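Trucos de taller: que el brazo no se pelee con los cuencos

Simulación y control, notas prácticas
Actualizado el 9 de junio de 2018

Estos consejos salen de preparar tareas de cocina en simulación: coger algo de un cuenco, apartarlo, volver a empezar. Sirven igual si usáis Fovo o cualquier otro planificador. Los valores son los nuestros y habrá que ajustarlos.

La malla de colisión del cuenco
Un cuenco importado con envolvente convexa queda tapado. A ojos del planificador es un bloque macizo y toda trayectoria hacia el interior sale rechazada. Hay que descomponer la malla en piezas convexas. Con 16 piezas tenemos bastante para un cuenco pequeño; con menos, el borde se engorda y los dedos tropiezan con algo que en pantalla no se ve.

Bajar en dos tramos
Primero una pose de espera encima del borde, con la pinza ya orientada. Después, un descenso recto en coordenadas cartesianas. Si se pide todo en un solo plan, el codo suele elegir un camino raro. La apertura de los dedos se fija arriba, nunca dentro.

Contactos en la pared
Para el acercamiento a la pared interior bajamos la velocidad y subimos la frecuencia de la física. El control puede quedarse a 200 Hz. Si los objetos pequeños tiemblan en el fondo, conviene mirar antes la masa que la fricción — casi siempre alguien dejó el valor por defecto.

Superficies brillantes
Una encimera negra y pulida devuelve el color de lo que tiene encima. Un segmentador por color puede tomar ese reflejo por una parte del objeto. Recortad la nube de puntos por la altura del plano antes de segmentar y guardad el plano en la configuración de la escena.

Semillas y registros
Apuntad la semilla en el nombre del registro. La 697 de la escena Postdale es la que usamos para comprobar cambios en el descenso, porque deja poco sitio entre los dedos y la pared. Una tanda larga son 2000 intentos; para un cambio de parámetros no hace falta tanto.
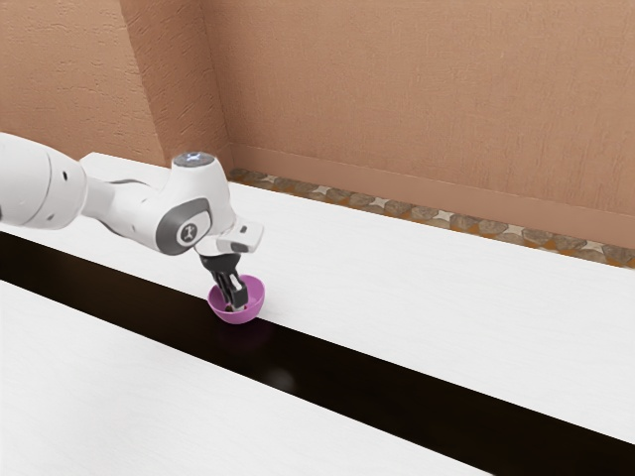

Stomside — Equipo de Planificación y Percepción

Con la pinza metida en el cuenco, la vista lateral engaña: el borde delantero y los propios dedos tapan casi todo el contenido. Para revisar un agarre poned una segunda cámara virtual en vertical y dibujad los puntos de contacto. Si solo tenéis una vista, ocultad la malla visual del cuenco y dejad la de colisión en alambre.

Otro detalle que se olvida es el orden de salida. Cerrar, esperar a que la fuerza se estabilice, subir recto hasta la pose de espera y solo entonces devolver el mando al planificador general. Mientras dura la subida, el objeto agarrado debe figurar como unido a la pinza; si no, el comprobador lo cuenta como obstáculo y aborta.

El guion de Mawuli Atinga para descomponer mallas está en la carpeta de herramientas, junto a la plantilla Dreßler de escenas. La versión de diciembre cambia el nombre de dos parámetros, así que revisad los archivos antiguos antes de lanzarla.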